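로봇 손을 대신 움직이는 사람들, 피데몬트의 Rirkik 작업실에서

"처음 온 사람은 다 너무 빠르게 합니다. 로봇이 자기 손이라고 생각해서요."

피데몬트(Pidemmont)에 있는 Rirkik의 원격 조종 팀장은 인사가 끝나자마자 이 말을 먼저 했다. 나는 아직 의자에 앉지도 않았고 녹음기도 켜지 않았기 때문에, 그 말을 다시 한번 해 달라고 부탁해야 했다. 팀장은 웃으면서 같은 말을 더 천천히 해 주었다.

Rirkik은 두 팔 로봇에게 부품을 정리하는 일을 가르치는 회사이다. 자동차 정비에 쓰는 작은 부품을 집어서 쟁반에 담거나, 줄을 맞추어 놓거나, 한 손에서 다른 손으로 넘기는 일이다. 이 사업의 이름은 Clundum이고, 팀장은 처음부터 이 일에 있었다. 팀장은 회사 규칙 때문에 이름을 쓰지 않는 조건으로 인터뷰에 응했다.

가르친다는 말은 여기에서 아주 몸으로 하는 일이다. 조종하는 사람은 양손에 손잡이를 하나씩 잡는다. 손잡이를 움직이면 로봇의 팔이 따라 움직이고, 손가락을 오므리면 그리퍼가 닫힌다. 그 움직임과 카메라 영상이 같이 저장된다. 나중에 로봇은 저장된 것을 많이 보고 비슷하게 움직이는 법을 배운다.

"사람들은 우리가 프로그램을 쓴다고 생각합니다. 쓰는 사람도 물론 있어요, 옆방에. 그런데 저희 팀은 하루 종일 물건을 집습니다. 집고, 놓고, 다시 섞어 놓고, 또 집고요."

나는 지루하지 않은지 물었다. 팀장은 조금 생각했다.

"지루한 날이 있습니다. 하지만 지루하면 데이터에 보여요. 손이 게을러지니까요. 물건까지 똑바로 가지 않고 옆으로 돌아서 갑니다. 나중에 재생하면 저는 누가 점심 먹고 바로 했는지 알 수 있어요."

팔을 직접 잡고 가르칠 때

Clundum의 초기에는 원격 조종을 쓰지 않았다고 한다. 그때는 사람이 로봇의 팔을 직접 손으로 잡고 끌어서 길을 보여 주었다. 모터의 힘을 빼면 팔이 가벼워지고, 사람이 원하는 곳으로 데리고 갈 수 있다.

"저는 그 방법을 아직도 좋아합니다. 팔의 무게를 느끼니까 어디가 불편한 자세인지 바로 알게 됩니다. 관절이 끝까지 가면 손에 딱 오거든요."

그런데 문제가 있었다. 사람의 손과 소매가 영상에 계속 나왔다. 로봇이 나중에 혼자 일할 때에는 소매가 없다. 그리고 팔이 두 개인 작업에서는 한 사람이 양쪽 팔을 잡고 동시에 그리퍼까지 닫는 것이 어려웠다. 두 사람이 하나씩 잡고 해 본 적도 있다고 한다.

"둘이 하면 춤추는 것 같습니다. 서로 발을 밟는 춤이요. 한 사람은 이미 넘겨주려고 하는데 다른 사람은 아직 각도를 맞추고 있어요. 하루 해 보고 그만두었습니다."

그래서 지금은 짧은 확인 작업에서만 팔을 직접 잡는다. 새 테이블을 설치했을 때, 또는 팔이 어디까지 닿는지 볼 때이다. 기록은 모두 원격으로 한다.

원격으로 바꾸고 나서 잃은 것도 있는지 물었다. 팀장은 바로 "감각"이라고 대답했다. 지금 쓰는 손잡이는 힘을 돌려주지 않는다. 그리퍼가 금속을 세게 누르고 있어도 조종하는 손은 모른다.

"그래서 눈으로 만져야 합니다. 그림자를 봐요. 그리퍼와 그리퍼의 그림자가 만나면 바닥에 가까운 겁니다. 소리도 듣습니다. 매트가 있으면 소리가 작아서 그것은 조금 불편하지만, 매트가 없으면 물건이 미끄러지니까 저는 매트 쪽을 선택합니다."

3482개와 3125개

숫자에 대해서 물었을 때 팀장은 종이를 한 장 가져왔다. 지금까지 Clundum에서 기록한 시연은 3482개이다. 그중에서 학습에 넣은 것은 3125개이다. 나머지는 검토하는 사람이 뺐다.

나는 당연히 실패한 시연을 뺐을 것이라고 생각했지만, 꼭 그렇지는 않았다.

"한 번 놓쳤다가 다시 잡은 것은 남깁니다. 그것은 아주 좋은 시연이에요. 로봇도 놓칠 테니까 다시 잡는 법을 봐야 합니다. 제가 빼는 것은 이유 없이 멈춘 시연입니다. 조종하는 사람이 옆 사람과 이야기하느라 팔이 공중에 그냥 서 있는 것. 로봇이 그것을 배우면 정말로 공중에 서 있습니다. 우리는 그런 로봇을 한번 만들었어요."

그 로봇은 어떻게 되었는지 물었더니, 쟁반 위에서 부품을 들고 가만히 있었다고 한다. 고장이라고 생각해서 케이블을 다 확인했고, 다음 날 오후에야 기록을 다시 보다가 같은 자리에서 사람이 쉬는 것을 찾았다. 팀장은 이 이야기를 할 때 손을 공중에 들고 그 자세를 보여 주었다.

학습에 넣은 것 중에서 446개에는 한 손에서 다른 손으로 넘기는 동작이 들어 있다. 팀장은 이것이 더 필요하다고 말한다. 넘기는 동작은 시간이 많이 걸리고 손목도 아파서, 조종하는 사람들이 할 수 있으면 피한다.

"물건이 오른쪽에 있고 쟁반도 오른팔로 닿는 거리면, 사람은 절대로 넘기지 않아요. 저도 안 합니다. 그러니까 처음에 물건을 놓을 때 넘길 수밖에 없게 놓아야 합니다. 시연의 반은 시작하기 전에 결정됩니다."

물건을 어떻게 놓는가

이 이야기가 나에게는 제일 새로웠다. 팀에는 물건 놓는 순서를 적은 공책이 있다. 공책에는 그림이 별로 없고 문장이 많다. 예를 들면 '쟁반을 테이블과 나란히 놓지 말 것', '같은 부품 두 개의 방향을 다르게 할 것', '끝난 자리에서 바로 시작하지 말 것' 같은 문장이다.

"사람은 정리하는 습관이 있습니다. 아무렇게나 놓으라고 하면 예쁘게 놓아요. 쟁반은 반듯하게, 부품은 간격을 맞추어서요. 그러면 로봇은 예쁜 테이블에서만 일할 수 있습니다. 정비소 테이블은 예쁘지 않습니다."

그래서 한때는 주사위를 굴려서 위치를 정했다. 지금은 화면에 나오는 짧은 지시를 따른다. 그래도 팀장은 지시에 없는 것을 조금 넣는다고 한다. 쟁반에 관계없는 작은 물건을 미리 두거나, 부품의 뒷면이 위로 오게 한다.

부품 중에서 무엇이 제일 어려운지도 물었다. 나는 작은 너트나 볼트 같은 것을 예상했다. 팀장의 대답은 휘어진 플라스틱 브래킷이었다.

"브레이크 패드는 정직합니다. 납작하고 무겁고, 어디를 잡아야 하는지 보여요. 브래킷은 휘어 있으니까 한쪽을 누르면 다른 쪽이 올라옵니다. 어떤 사람은 가운데를 잡고 어떤 사람은 끝을 잡아요. 둘 다 맞습니다. 그런데 로봇은 둘을 섞어서 중간을 잡으려고 합니다. 중간은 틀려요."

그래서 팀에서는 브래킷을 잡는 자리를 하나로 정했다. 며칠 동안 의견이 달라서 조용한 싸움이 있었다고 한다. 결국 가운데로 정했고, 끝을 잡던 사람들은 지금도 불만이 있다. 팀장 자신도 원래는 끝을 잡던 사람이다.

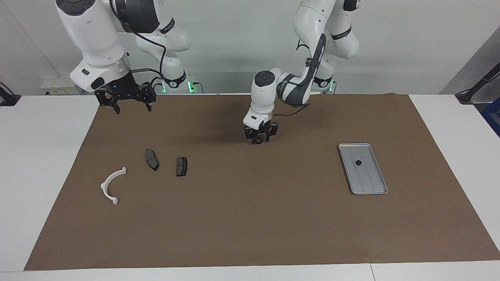
글 Cao

이 테이블에서 하는 작업은 팀 안에서 그냥 '패드'라고 부른다. 갈색 매트 위에 브레이크 패드 두 개와 흰 브래킷이 있고, 금속 쟁반은 반대쪽에 비스듬하게 있다. 공책의 문장을 읽은 다음이라서 나는 쟁반의 각도를 먼저 보게 되었다.

한 작업의 목표는 시연 600개이다. 팀장은 이 숫자가 과학적인 숫자라고 말하지 않았다. 전에 다른 작업에서 그만큼 모았을 때 로봇이 쓸 만해졌고, 그래서 계획표에 그대로 남았다고 한다. 더 적게 해도 되는 작업이 있을 것이고, 그것을 시험해 볼 시간은 아직 없었다.

"새로 온 사람에게는 패드를 먼저 시킵니다. 왼팔과 오른팔을 헷갈리는 것부터 고쳐야 하니까요. 로봇을 마주 보는 방향에서 보면 로봇의 오른팔이 화면의 왼쪽에 있습니다. 머리로는 다 알아요. 그런데 급하면 손이 반대로 갑니다."

나도 손잡이를 잡아 볼 수 있었다. 팀장이 말한 그대로 나는 너무 빨랐다. 오른팔을 움직이려고 했는데 왼팔이 올라갔고, 놀라서 양손을 다 멈추었다. 두 번째에는 패드의 옆면에 그리퍼를 맞추는 데까지 갔지만, 닫는 순간에 패드가 돌아갔다. 세 번째에 잡았다. 쟁반까지 가는 길에서는 숨을 쉬지 않은 것 같다. 팀장은 내 시연을 저장하지 않았다.

"저장했으면 빼야 합니다. 놓는 높이가 너무 높았어요. 떨어뜨린 겁니다, 놓은 것이 아니고."

내 귀에는 그 차이가 작게 들렸지만, 팀장은 이 부분에서 가장 엄격했다. 쟁반에 닿을 때까지 내려간 다음에 그리퍼를 연다. 연 다음에는 바로 옆으로 가지 않고 위로 먼저 올라간다. 옆으로 가면 방금 놓은 부품을 손가락으로 밀 수 있다. 새로 온 사람은 이 순서를 소리 내어 말하면서 연습한다. 내려가고, 열고, 올라가고.

마지막으로, 로봇이 자기가 가르친 대로 움직이는 것을 볼 때 기분이 어떤지 물었다. 팀장은 기분이라는 단어를 좋아하지 않는 것 같았다.

"제 버릇이 보일 때가 있어요. 저는 물건을 잡기 전에 손목을 조금 흔듭니다. 왜 그러는지 몰라요. 필요 없는 동작이라서 이제는 안 하려고 하는데, 로봇이 그걸 합니다. 옆방에서는 없애자고 합니다. 저도 찬성했습니다. 찬성은 했는데, 없어지면 조금 섭섭할 거예요."

Clundum의 다음 작업은 부품을 종류별로 나누어 담는 일이다. 쟁반이 더 늘어나기 때문에 테이블의 배치를 다시 해야 한다. 팀장은 공책에 새 문장이 많이 필요할 것이라고 했고, 인터뷰가 끝난 다음에는 다시 손잡이 쪽으로 갔다.

2022년 7월 16일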